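Mornmont M8 Hand: Upkeep and Spare Parts
For tabletop cells, right-hand mount 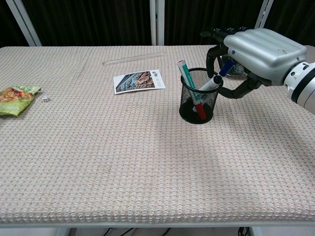 Celina Bielecka wrote to ask whether the finger pads really need changing every 800 grasps, or whether we just like selling pads. Both, Celina. Ours go shiny well before they tear, and a shiny pad will hold a marker beautifully until you look away.

Wipe the fingers with a barely damp cloth after each shift. Leave the solvent in the cupboard. Check the wrist fasteners weekly with the short key that came in the box (you lost it, so the replacement is part 287). Snug is plenty. If the wrist creaks, stop tightening.

After any pad change, run the open-and-close routine 8 times with nothing in the grip, then rerun homing. Skip homing and the hand will close beside the pen with great confidence.

Pad set, black: $70
Short key, part 287: free, with a small sigh
Cable clips, pack of 8: ask

Orders leave our Breltthorpe workshop. For fingers that stick halfway, write to Bartosz Czerwiński at the repair bench and include the firmware version. He will ask anyway.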